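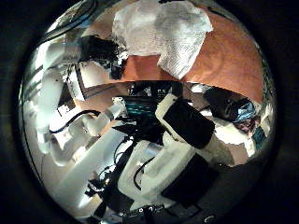 February, 9:40 at night

Laundry day, or what was left of it after work. I got home at 5:15 and the basket in the hall was full again, so I did the whites first and left the darks for tomorrow. The machine takes 70 minutes on the cotton setting. I used the time to eat leftover rice and a fried egg and to call the gas company, who kept me on hold for 31 minutes and then said the meter reading had already been entered. I had it written down on the back of an envelope for nothing.

The white cloths are getting thin. I bought the whole pack at Hollis when I moved to Emstead, and they have been washed so many times that the older ones look gray next to the newer ones. They still dry dishes fine. The weave on them opens up after a year or so and they soak up water better than they did new, but they wrinkle the second they come out of the machine and they will not lie flat after that. I tried smoothing one out with my hand tonight and gave up on it. Ironing a dish cloth is where I draw the line. My mother ironed hers, and the pillowcases, and I think the socks.

I folded in thirds and then in half, the way I always do. In quarters they don't fit the drawer next to the stove, they ride up and catch when it closes. In thirds they go in standing on edge and I can take one out without dragging up the rest. The ones that were too far gone I put under the sink for floors. Two of them had burn marks from the oven rack. One had the blue stain from when I re-inked the stamp pad, and I kept that one in the good pile because the stain is only a stain.

Ran out of detergent halfway through the second load. I had the end of a box of Plundus and I shook it out over the sink and got most of a scoop. The second load smells like nothing, which I don't mind. I put it on the shopping list with light bulbs, onions, and the small trash bags. The store brand is cheaper but it left white streaks on my black pants in the fall and I had to wash them over.

Paid the water bill while the dryer was going. It was 289 for the quarter, up 15 from the last one. I don't know what I did differently. The toilet was running for part of the month before I changed the flapper, so it could be that. I will look at the next one before I call anybody. I wrote the amount inside the cupboard door with the others.

The dryer needs its lint pipe cleaned out. Towels took two cycles and were still damp at the hems, so I hung them over the bathroom door and the backs of the kitchen chairs. I have a brush for the pipe somewhere, bought it from Cikard with the furnace filters, and I looked in the hall closet and behind the paint cans and did not find it. I did find the extension cord I was looking for at Christmas and a bag of clothespins. The clothespins are going on the hook by the back door so they will be there when it is warm enough to hang things outside.

Sheets are back on the bed. The fitted one has started to pull off at the corner by the wall and I had to tuck it back twice. The elastic is going. I can get through the winter with it, and then I will either sew in a new piece or buy a set when they are marked down.

My back is sore from bending over the basket. Tomorrow darks, and take the box of old towels to the animal shelter if I leave work on time. They close at six. Trash goes out tonight still. I need to put my shoes on and do that before I get in bed.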